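Mundano Adds Tarenis Feeder Rod Range for Coarse Anglers

February
By Mervin Chisholm

Tackle maker Mundano has added a line of feeder rods to its catalog under the Tarenis name. The range has four models and goes on sale this month through the company's online store and at 30 tackle shops.

The rods are built for anglers who fish lakes and slow rivers for bream, carp and tench. Each one comes in two sections with three push-in quiver tips, so the same rod can be used for a light maggot feeder close in or a heavier method feeder at range. The two shorter models suit commercial ponds. The two longer ones are meant for bigger water and will cast feeders of up to 4 ounces.

Mundano tested the blanks over one full season at Mastia, a stocked lake used by local clubs. Test anglers landed 1,168 fish on the rods and filled in a card for each session. Their notes led to a change in the handle, which is now slightly slimmer – the first version was hard to hold in cold weather.
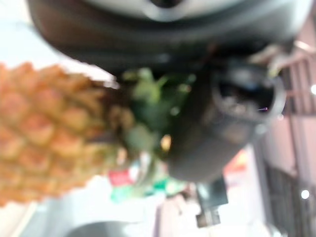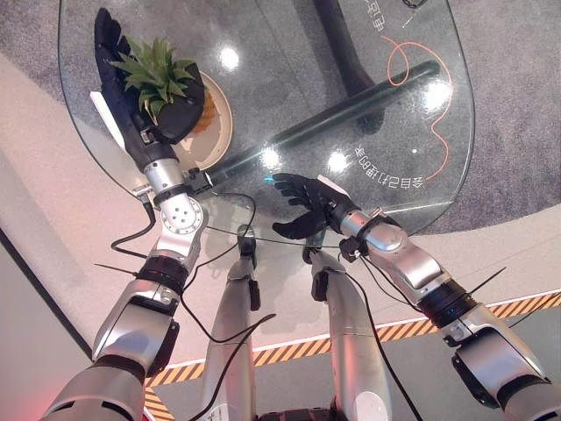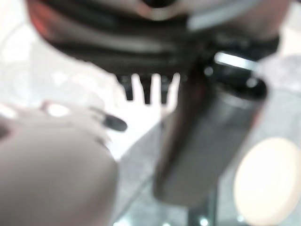 Close-up views left and right; center, a small potted plant on a glass tabletop.

"We wanted a rod that a club angler could use all year," said Đỗ, who leads rod design at Mundano. "The tips were the hard part. A soft tip shows the bite well, but it still has to pick up line in a crosswind."

All four rods have lined guides, a screw reel seat and a cork and foam handle. A cloth bag and a tube for the spare tips are included. Replacement tips will be sold separately.

The first 300 rods ship with a spool of feeder braid at no extra charge. Shops that want to carry the range can ask Mundano's trade desk for a price list and a demo set.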